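Setting a Table for Two Minutes: Notes from a Conversation on Booth Layout
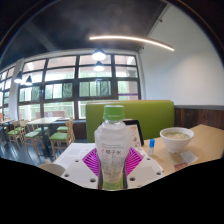 What takes up the most space on a table in a small noodle shop?

The bowl, once the elbows are counted. A bowl needs its own width plus a hand's width on either side, and people plan for the bowl only.

The operations manager at Camen, a casual soup and noodle restaurant with booth seating along two walls, has been arranging tabletops for most of a working life. We spoke in April, in the gap between lunch and the evening prep. The conversation stayed on tables: what stands on them, where it stands, and how long it takes to clear.

Camen works with a 23-inch depth allowance per diner. The figure came out of a trial run with Ristis, the firm that supplied the seating, and it includes the placement sheet, the drink, the bowl and whatever is left standing at the back. "The back strip is the expensive part," the manager said. "Anything tall goes there. If it creeps forward, the server has to reach over it with hot soup."

The menu stand belongs in that strip. It stays upright through the meal, so its position is fixed first and the rest is laid out from it. An earlier version of the layout put the stand at the open end of the table, nearest the aisle. Coats caught on it. Moving it toward the back cut the number of stands knocked over, though the manager did not keep a record of the change and would not guess at a rate.

Drinks are harder to place. A bottle of coconut water is narrow at the neck and wide at the shoulder, and most guests set it down wherever the hand stops. "You can't assign a spot to a bottle," the manager said. "You can leave a spot open, and most of the time it gets used." The open spot at Camen is beside the bowl, toward the middle of the table. Bottles are brought with the cap on. Guests who want a cup ask for one, and a cup adds a second footprint, so cups are not set out in advance.

I asked about printed sheets. The manager prefers one large sheet to several small pieces, for reasons of wiping. A single sheet lifts off in one motion. Slips and cards do not, and a bare tabletop with a little broth on it will hold a paper slip flat enough that it has to be worked loose with a fingernail. The order slip is the worst of these. "It comes with the food, it gets put down next to the bowl, and from then on it belongs to the table." Camen tried clips for a while. The clips went missing at a rate that made them more costly than the wiping.

The soup bowls are white ceramic with a thick rim. The thickness is a handling matter. Thin rims chip in the rack, and a chipped bowl is withdrawn the same day. The shop bought 200 of the present type from Castellanos and had 174 in service at the last inventory. The manager considers that acceptable over the period, given that a number were lost in one rack collapse. A thick rim also gives the server something to hold that is cooler than the wall of the bowl. Pale soups are filled to a finger below the rim, clear soups a little lower, as they move more in transit.

The booth backs came up next. A high upholstered back separates two parties well enough that staff can reset one table while the next is still eating. It also blocks the view down the row. Servers at Camen walk the aisle on a fixed loop and look into each booth as they pass. Bright upholstery shows marks sooner, in the manager's experience, and gets cleaned sooner as a result. Dark wood along the lower wall is the opposite case and is wiped on a schedule.

Resetting a booth runs in a set order: bowls, drinks, loose paper, sheet, wipe, stand. The stand is lifted last and wiped underneath. Personal items are left alone until the party has gone, and then they go to the counter in a labeled bag. Small bottles and tubes are the usual finds, along with phone chargers.

A second site, at Fatley, will open with slightly deeper tables. The manager has asked for two inches more and expects to get one. The placement sheets have already been ordered, 2,000 in the first run, and were sized for the old depth. They will leave a bare strip at the back edge, where the stand goes.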